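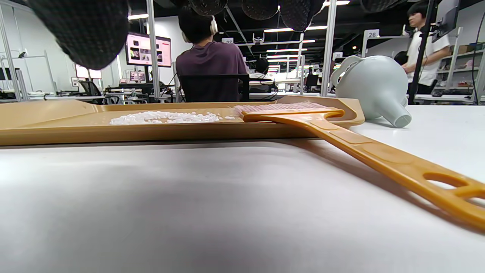 Notes on the Arkby perception stack, August

The sweeping task was added to the Arkby evaluation set this month, and the present entry records the changes it required in the software. The task is simple to state. A brush and a dustpan are on a table, with a small quantity of white granules, and the granules must end up in the pan.

The segmentation module, which we call Kevetti, was first trained on rigid household objects. It handled the yellow dustpan without difficulty. It did not handle the brush when the brush lay across the pan, as both are the same color and their outlines merge. Kevetti returned one object with one grasp point, and the planner then proposed to lift the two together. The correction was to add depth edges as a separate input channel and to label 300 further views by hand. Merged outlines still occur when the handle is seen nearly end-on.

The granules raised a different question. An early version of the code attempted to track each one. This was abandoned. The pile is now held as a height map over the floor of the pan, updated before each stroke, and stray pieces are kept in a short list of their own. Planning time for one stroke fell from 60 milliseconds to 38 on the same workstation.

The stroke planner itself is a modified release of Dekker, our trajectory library. Contact is set by a target force on the bristles, and the path is replanned if the force leaves its permitted band. White granules on a white tabletop remain a weak point for the color camera, and the threshold for spilled material is at present set by hand.

The current training set holds 2489 episodes. Those recorded at Follilside before the calibration change have been excluded until their camera poses can be recomputed. The conversion script is in the tools directory, and it should be run with the older configuration file.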